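Search this site Search Enter a keyword

Brumow: questions we keep getting

I put this page together so I can stop typing the same replies over and over. I'm one of the people working on Brumow, our method for teaching a robot arm to take old desktop computers apart and put bits back in. If yours isn't covered, the address is at the bottom.

So what is Brumow?

It's a way of training an arm from people's own hand-guided tries at a job, plus the fixes they make when the arm starts to go wrong. The fixes are the part we care about. Most of the learning seems to come from those few seconds where a person steps in and nudges things back on track, so we give them much more weight in training than the rest.

Why computers? Wouldn't blocks be easier?

Much easier! We started on blocks and got lovely numbers, and then the first real job flattened us. A desktop tower has everything that upsets a robot: shiny metal, floppy cables, tight slots, and parts that need a firm push right next to parts you mustn't lean on at all. It's also a job people do want done. Old office machines pile up fast, and the drives, memory and processors are worth getting out in one piece.

How is the job laid out?

The tower lies on its side with the panel off, so the arm comes at it from over the top. Next to it there's a grey 3D-printed tray with places for the parts, and the hard drive stands upright in a slot at the back of it. The processor gets its own little recess lower down. I like the tray a lot – before we had one, loose parts ended up at slightly different angles every time and we spent ages fixing what was really a tidiness problem.
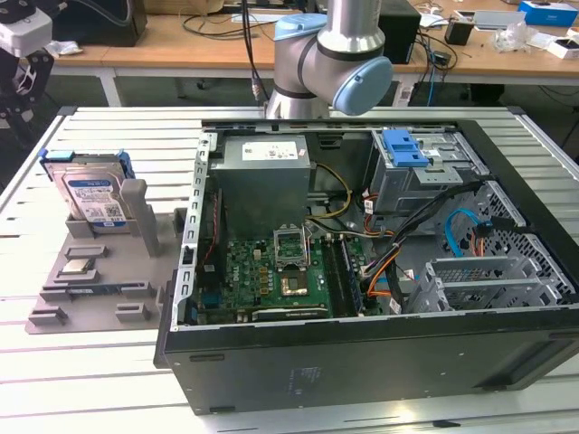
Remo Serra wrote in to ask whether the tray makes it too easy, as a repair shop would just have parts lying on a bench. Fair point, Remo. It does help the arm, and I wouldn't claim our results carry over to a messy bench. We're planning a round without it in September.

What's the hardest step?

The processor, by miles. You've got the bracket on the socket to flip open, then a small flat square to place over very fine pins, and if it lands skewed there's no wiggling it home. Memory is a doddle by comparison (you can feel it seat).

How well does it work?

We ran 39 full tries on the processor step. Trained the plain way, with no extra weight on the fixes, the arm managed 8. With Brumow it managed 21. That's a big jump and I was very pleased with it, but it still misses far too often for anyone to leave it alone with a machine they care about.

What goes wrong when it fails?

Mostly the last few millimetres. The arm gets to the right place, hesitates, and comes down a touch off. Cables are the other culprit, as they never sit the same way twice.

How many people did the teaching?

Three, me included. Eliécer Bermúdez is the smoothest of us and I'm the jerkiest, and mixing the lot gave better results than using Eliécer's tries alone. I think my wobbles gave the arm more chances to see a recovery, though we haven't tested that properly yet.

Can I have the code?

Soon. The training part is nearly tidy enough to share. The bit that talks to the arm is a mess and only I can read it, so that'll take longer.

Would it work on laptops?

Not as it stands. They're full of glue and tiny screws, and we haven't taught it either.

Page updated May 12, 2020

3 comments | 21 shares

Contact: the Brumow team at Mamani | © Mamani 2020 | Back to top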